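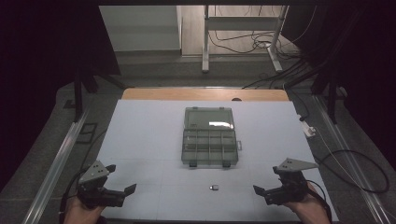 Equipment planning meeting, Hultlow workshop, June 2018. The meeting opened with a warm welcome to everybody, and a word of thanks for getting through the January purchases so patiently, and then went straight on to the hand-held grippers and what we ought to spend on them next year. It was felt that the matching pair has earned its keep, though several people would dearly like something done about the black cable that loops over the right-hand side of the table, and a longer lead with a proper clip was added to the list. The Wivel quote for a second pair came to 1,339 pounds, delivery included, and was thought fair.
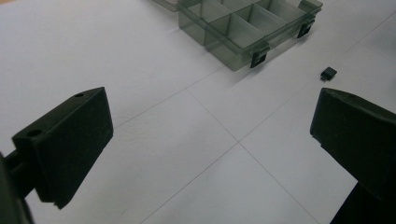
Reading time: 2 minutes

Next came small parts, which took rather longer than the agenda allowed (as small parts generally do!). Everyone likes the see-through organizer boxes with the little compartments and the black latches, and it was agreed to order 8 more from Dalmont. There was a good-natured discussion about finger pads, some preferring the plain black fingers as they are and others keen to try a softer facing on small blocks. We settled on one trial set from Shawky, to be paid for out of the sundries budget.

Spare cables were left over until the Dalmont price list arrives. The request for a second table was put off as well, with some regret, until we know what the floor plan will allow.

Agreed: accept the Wivel quote; order the boxes and the trial pads; ask Wivel whether the 10 per cent discount still stands.

The meeting closed with tea.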